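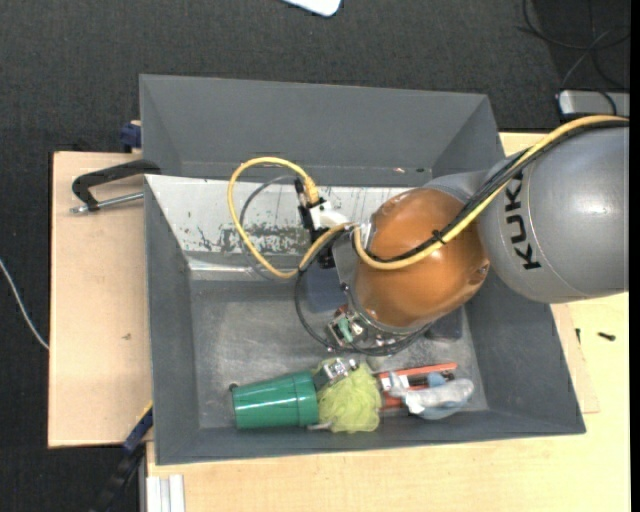 Collection diary, Vestthorpe Household Lending Service: May, entry by N. Pearce

The morning was given to the small goods. The larger items (folding chairs, the clothes airer, the second ironing board) were checked in last week and require no further mention. The small goods had been left until the new category list was settled, and the list was approved yesterday afternoon with two amendments.

The first amendment moves cups and beakers out of Kitchen and into a new heading, Bathroom and Bedside, where they are not part of a set. The second removes the heading Miscellaneous altogether. I opposed the second and my opposition has been recorded. I now accept the decision, although I expect to be writing "see Simin" in the margin for some time.

Work began at 9.15 with the grey sorting bin. The practice remains as before: goods go into the tray as they come to hand, and each is taken up in turn, named, given a category and tagged. The practice does not call for goods to be arranged first, and I have asked all staff to stop arranging them. Tidy rows take time and the tags do not go on any faster.

The green plastic cup was entered first. Under the old list it would have gone to Kitchen without discussion. Under the new one it is Bathroom and Bedside, as it belongs to no set on our shelves. The description reads "cup, plastic, green, ribbed". Mahsa Akbari asked whether the ribbing needed to be stated. It does. We have other green cups on the books, and borrowers have in the past returned one in place of another in perfectly good faith.

The bath pouf was more difficult. It is a mesh pouf in a colour between yellow and green, and the new list has no place for anything that is used directly on the skin. Our policy on such goods is clear: they are given and not lent. A borrower who receives one keeps it. The pouf was accordingly entered under Gifts, with no return date, and it will go into one of the welcome packs for new tenants. Mr. Hosseinzadeh has asked that the packs be closed by the end of May, and we are on course to do so provided the towels arrive.

The supply of towels is a matter I raised with Pakix by telephone at 10.30. Their office confirmed that the order was received and could not confirm when it would be sent. I have asked for a date in writing.

Mr. Vahidi joined us after morning tea and took over the tags. He prefers the string tags to the adhesive ones, and for hard goods I agree with him. Adhesive tags leave a mark on plastic that takes longer to remove than the tag took to write. For soft goods we have used string for many years and will continue.

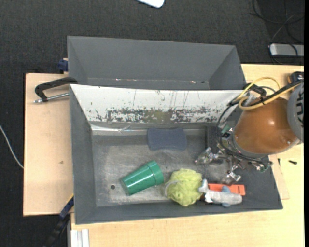
The question of hanging storage was considered next. The shelf over the washbasin is full, and the Fuka rail, bought two years ago for tea towels, has seldom held more than a few of them. Mr. Vahidi proposed that anything with its own loop should go on the rail and be tagged at the loop. The pouf has a thin white cord of this kind, and there is no cause to thread a second string through the mesh when the tag can be tied there. The kitchen sponge, the dark blue-grey one with the pinched middle, has no loop that I could find and will have to go in a basket. I approved the proposal on a trial basis until the next stock check.

The sponge itself falls under the same policy as the pouf. It will be given and not lent, and it is entered as "sponge, kitchen, shaped". Ms. Mousavi remarked that the shape is that of a dog's bone and that a household with a dog may draw the wrong conclusion. I have added the word "washing-up" to the tag.

There followed a longer discussion than I would have wished concerning the plush toy. It is pale grey and white with a blue patch, and it has a pointed fin. Ms. Akbari holds that it is an airplane. Ms. Mousavi holds that it is a shark. Both made their case with conviction and neither was prepared to enter it under the other's name. Our catalogue holds 200 lines and each must be searchable by a word that a parent would think to use. I therefore directed that it be entered as "plush toy, grey and white, with fin", and that both "airplane" and "shark" be added to the search terms. If a child borrows it and returns with a firm view, that view may be noted on the card.

The orange item was set aside. It is rectangular and may be a block from one of the building sets or a part from a larger toy. I have not assigned it a category. Under the old list it would have gone to Miscellaneous, and I mention this only for completeness. Ms. Mousavi will compare it with the open sets on the lower shelf, starting with the large box from the Mohammadi family, which came to us without a lid and has never been checked against its contents sheet.

The state of the bin was raised by Mr. Vahidi and I record his comments in full agreement. The white panel at the front of the deep compartment is badly worn, with brown marks over the lower part and scratches down from the top edge. The floor of the tray is dusty. Goods that are to be given to households ought not to be sorted on a dusty surface, and I should have attended to it before we began. From tomorrow the tray will be wiped down before each session and again at the close, using a damp cloth and plain water. Repainting the panel will be considered when the spending for the next quarter is discussed. I have no strong preference as to colour, but white has not worn well.

A smaller point concerns the hole in the tray floor. It is small, and none of today's goods could have passed through it, but buttons and game counters might. Until it is covered, all such items are to be sorted in a bowl on the side bench. Ms. Akbari will bring a bowl from the kitchen and is to sign it out in the usual way.

After lunch I wrote up the cards. Three required correction: one category had been given under the old list, one tag number had been used already, and on the third the word "pouf" had been written as "puff". The last is not strictly an error, but it would have separated the item from the others of its type in the catalogue. All three have been reissued and the old cards destroyed.

Matters carried over to the next session: the orange item, the date for the towels, the baskets for goods without loops, and the final wording of the note that goes into each welcome pack. The present note tells households that the contents are theirs to keep, but it says so in the fourth paragraph. I have asked Mr. Hosseinzadeh for leave to move it to the first.

The room was locked at 4.40 and the key returned to the front desk.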